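Manee Petchrat runs the robotics club at Salgado college from a classroom on the second floor, and for most of this year her members have been trying to get snacks into a box.

"People hear that and think it must be a warm-up," she says. "It's the whole project. We started in January and we're still on it."

The task is simple to state. Packets of biscuits, sweets and crisps are spread out on a table, and the job is to move them one at a time into a plastic bin. Club members do it themselves first, with a gripper held in each hand, and every run is recorded. The recordings are then used to train a program the club has named Vudico. So far they have 636 that Petchrat considers good enough to keep. Another 70 were thrown out, mostly for dropped packets or a hand moving too fast.

Leonor Magalhães, a second-year student, did many of the early ones. She found the work slow.

"You have to stop thinking like a person with fingers," she says. "With a bag of sweets I would just grab the corner. The gripper wants the middle, or a fold it can close on. A flat packet of biscuits on a cloth is the worst, because there's no height to it."

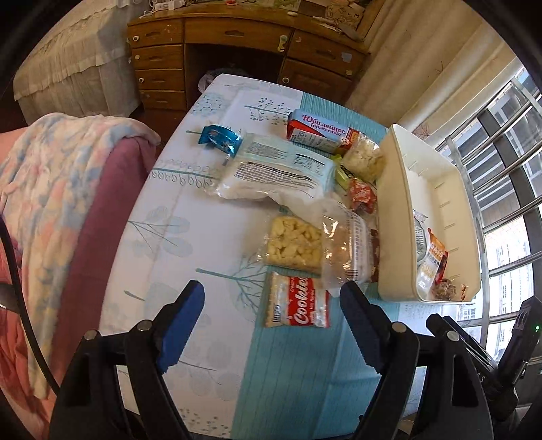
She got better at it by the third week. Her advice to new members is to open the jaws wide, come down straight and wait a moment before lifting. Américo Calado, who joined at the same time, prefers to push a flat packet against something else until one end comes up. The two of them still disagree on this, and Petchrat has kept both kinds of run.

"I don't mind which is right," she says. "I want to see what the program does with both."

Calado looks after the training on the club's computer, which was bought second-hand for £675. A full run takes all night. He starts it at 6pm and checks it before lessons.

"The first version went for the shiny wrappers every time," he says. "It ignored the rest. We had too many recordings that began with something shiny, so that was our fault."

The club will take the project to the Drukden schools contest, where each team gets 200 seconds at the table and brings its own objects. Magalhães would like to add fruit before then. Petchrat has said no – at least until the soft bags are more reliable.

Membership stands at nine, and new students can join at any point in the term.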